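Posted in: Visits and Open Days > Streets and Neighborhoods

A walk around the Stoninari road open day

The Stoninari district held its road open day in September, and I went along with a small group from our neighborhood association. The idea is simple. The people who look after the local streets spend a day showing residents what they look after, how they decide what gets repaired first, and where the money goes. There was a talk in the morning, then a walking route with stops, then a visit to the materials yard run by a firm called Kinsella.

We met at 9 a.m. in the district hall. Renata Henríquez, who manages the street survey, gave the talk. She kept it to half an hour and used a large paper map pinned to the wall. The survey covers 302 stretches of road. Each one gets a grade from one to four, with four being the worst. A stretch usually runs from one junction to the next, but long roads are split up, and she admitted the splits were made years ago and do not always make sense on the ground.

The last full survey logged 1,836 defects. A defect can be a crack, a hole, a sunken patch, a failed repair, a broken curb, or standing water. Most of them are cracks. Several people asked why a crack is logged at all when you can drive over it without feeling anything. Henríquez said water gets in through cracks and weakens the layer below, so a thin one is worth writing down even if no crew is sent to it that year. She would not give a figure for how many cracks turn into holes. The survey has not been running long enough to say.

After the talk we were given a sheet with the route on it and a short pencil. The sheet had a box for each stop where you could write your own grade before hearing the official one.

The first stop was about concrete. Most of the district is asphalt, and the concrete roads are handled under a separate budget. They last longer but are slower to repair, because a cut section has to cure before traffic can go back on it. The guide asked us to look at the surface first and then at the edge, which is the part most people skip.
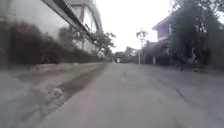
Concrete surface with a thin diagonal crack on the right and a rough verge along the hedge.

The edge took up most of the discussion. A verge that sits higher than the road can hold water against the side of the slab, and the guide told us to look for dark streaks, which may be damp or may only be old staining. You have to come back on another day to tell which. I wrote down a two. The official grade was also a two, but half the group had gone for a three, mainly on account of the verge. Verges are not included in the grade. They belong to a different department, and this came up again at almost every stop.

There was a break here, with coffee from a flask and some dry crackers. One man wanted to know about noise from the overhead structures in the district and was told to send a letter.

The second part of the route dealt with asphalt, and with walls. I had not expected walls to be part of it. Where a wall or a fence runs close beside a road there is often only a narrow strip of dirt between the two, and it is nobody's job to clear it. Gravel works its way out onto the surface. Weeds get a hold. The survey team now makes a note of the strip even though it does not affect the grade.
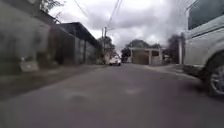
Parked vehicles are the other difficulty. The survey is done on foot, and the team cannot grade what is under a van. They mark the covered part on the form and try to return at a different hour. On streets where people park all day, some sections have gone through two surveys without being looked at properly. Henríquez said she had asked for permission to put out notices in advance, and that the request was still being considered.

She also talked about color. Asphalt fades, and a lighter or darker area can mean an older repair, a spill, or simple wear. The team used to log every change of shade, and it made the lists too long to be any use. They now log it only if there is a change in texture or level as well. Someone asked how you check the level, and she showed us a straight metal bar and a small wedge. You lay the bar across and slide the wedge underneath until it stops.

The last stretch of the walk covered repairs. This was the part I found most useful. A company named Remach does the patching under contract, and its foreman explained the difference between a temporary fill and a proper cut repair. With a fill, the loose material is swept out and cold mix is packed in. With a cut repair, they saw a square around the damage, take it out, and lay new material in layers. The second kind costs four times as much. Fills are meant to be replaced later, and he said plainly that many are not.
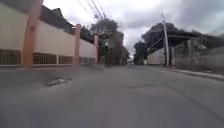

Worn asphalt beside the cream and orange wall, with a small broken patch in the left foreground.

For a broken patch of this size, the foreman said his crew would normally look at the rim before anything else. If there are loose bits around it, the surrounding surface may be going too, and a fill on its own will not hold for long. Stains are checked by hand. Shallow repairs that are still smooth get left alone.

The Kinsella yard was a short bus ride away. We saw the aggregate bays, the cold mix store, and a rack of sample cores taken from roads in the district, each with a paper tag. The cores were the best thing in the yard. You can see the layers clearly, and on the older ones the bottom layer is mostly river stone. The tour ended at 3 p.m.

Residents can report a defect by phone or at the district hall. Give the street name and the nearest house number. The printed map is on sale at the hall desk, and the sheet from the walk is free.

Related
Inside the Orkgate pumping station
Kinsella yard: how cold mix is stored
Reading the district drainage map
Notes from the Orkgate curb and paving fair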